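Saturday, June 28, 2025
Ifeanyi Obi

Mug storage, bench notes. The Plastby sheet says a rack plus a hook bar will "double" what a small kitchen can keep off the counter. Double what? No baseline given. I've read it twice and still can't find one.

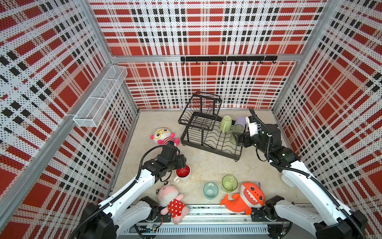 My trouble with two-tier racks is that they're designed around plates and cups get whatever is left over. The lower tier has its curved slots, fine, and then the green mug ends up tipped on its side with the purple cup and the clear one crowded in next to it. The mug with the red interior is out on the floor and I'd sooner leave it there than squeeze in a fourth. Tovar thinks a wider rack fixes this. I doubt it.

The hook bar I trust even less. Hooks that small suit thin handles, and a cup with no handle gets nothing from them at all. 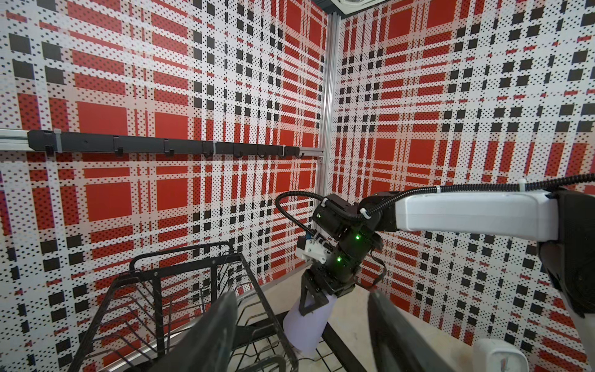 Cable ties are OK for a trial, but I wouldn't sign off on them for 29 days of daily use, whatever Plutgate's load figure says. Ask them how they tested it. Wire basket still to do.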